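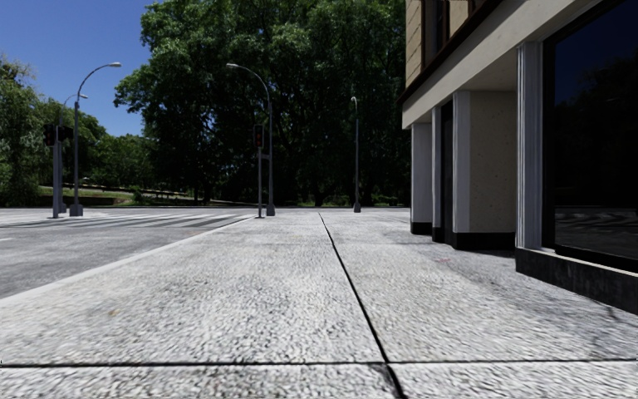

A street corner in the simulator, from the low camera.

We've spent most of March and a good piece of this month on the question we kept putting off, namely which of our two cameras the little sidewalk robot should be carrying when it finally goes out on real streets. The Dierckx sits low and sees a nice wide sweep of ground, and the Gellotton costs more, weighs more, and (we'll admit it) is the one most of us were rooting for. So we built a model of each one in the simulator and sent them both through Wolley, our practice town, for 387 runs apiece.

Wolley has coarse slabs with thin joints, curbs, a crosswalk, shade from the buildings and great big dark shop windows, and every one of those gives a camera something to think about. The slabs went well for both. The curb was closer than we expected, with the Dierckx picking up the edge a little sooner, and the windows fooled the pair of them now and then, reflections being what they are!
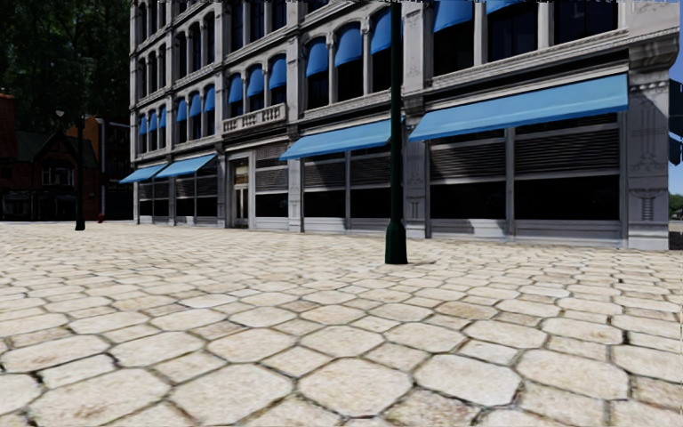

Cobblestones in Wolley, with the blue awnings behind.

Then came the cobbles, and that's where we lost a whole week. All those rounded stones and dark seams made the Dierckx report small obstacles where there weren't any, and the robot would slow down, think it over, and slow down again. We ended up changing 8 settings in the Nultero controller before it would cross at a decent pace. The Gellotton needed only 2 of them changed, so our favorite had its moment after all.

We're keeping both for now. The next round starts after Sun 12 April, with rain turned on, and we'll put the numbers in the next newsletter for those of you who like a good table.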